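Saturday at the Tillman open kitchen day

I almost skipped this one. The drive out to Tillman is long, the forecast was miserable, and I'd already been to one food open day this spring where the "tasting" was a single cracker. But my neighbor Ignacio Gallagher had a spare ticket and a full tank of gas, so off we went, and I'm so glad he talked me into it!

For anyone who hasn't heard of it, Tillman is an old creamery building that a handful of small food makers now share. Once a year they open the doors and let people wander through and ask nosy questions. June 2018 was my first visit. Tickets were 4 dollars, kids free, and the parking was in a field (wear real shoes).

We started with the bakers at Dernard, who take up most of the ground floor. They'd been going since before dawn and the smell hit us halfway across the field. Cletus Begay ran the sourdough talk, and he was wonderful — dry, patient, completely unbothered by a little boy who kept asking if the starter had feelings. I finally learned why my loaves come out flat. I've been letting them rise too long, it seems, and my kitchen is too warm in the afternoon. He told me to poke the dough and put it in when the dent comes back slowly. I've been poking dough all week.

Then upstairs to the cheese room, where you have to put on a hairnet and paper booties. Ignacio looked ridiculous and so did I. The washed rind was my favorite, sticky and a bit barnyardy, and I bought a wedge that made the car smell all the way home. They age it for 17 weeks in what used to be the boiler room. I asked whether the brick walls make a difference and got a very long answer about humidity that I loved and mostly didn't follow.

Lunch was soup and bread at long tables in the yard, and it did rain, but only for a few minutes. After that we did the kitchen planning session, which I'd circled on the program because my own kitchen is a mess and I keep threatening to redo it. Tobias Sorensen talked about where to put the sink, how far you should have to walk to the fridge, and why you need clear counter beside both.

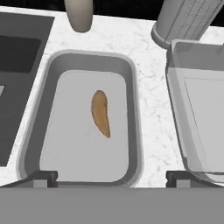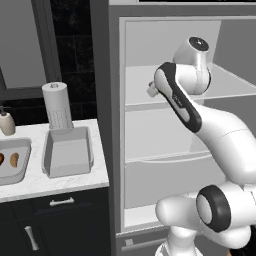 My big takeaway was to leave a landing spot wherever you open a door. I currently balance the milk on top of the toaster, so yes, point taken.

Khải Khúc wrote to me afterward that the sink advice is fine for one cook but falls apart with two, and that anybody planning a kitchen for a family should put the prep area well away from the dishwashing or they'll be bumping hips every night. Fair enough! There are only two of us at home and we still manage to collide, so I'm adding it to my list. I'd love to hear from anyone else who's redone a small kitchen, especially if you kept the old cabinets.

The last stop was the pickle people, Feltidik, down at the far end by the loading dock. Go early if you want the green tomatoes, as they'd sold out by the time we wandered over. I got the carrots with dill and a jar of mustardy cauliflower, and Ignacio bought so much sauerkraut I worried about him.

A few grumbles. The line for the one restroom was awful, the signs for the stairs were confusing, and the coffee ran out right after lunch. They're doing a smaller evening version in October with cider and cheese only, no tours, and tickets go on sale at the bakery counter first. Ignacio has already asked me to save him a seat in my car this time.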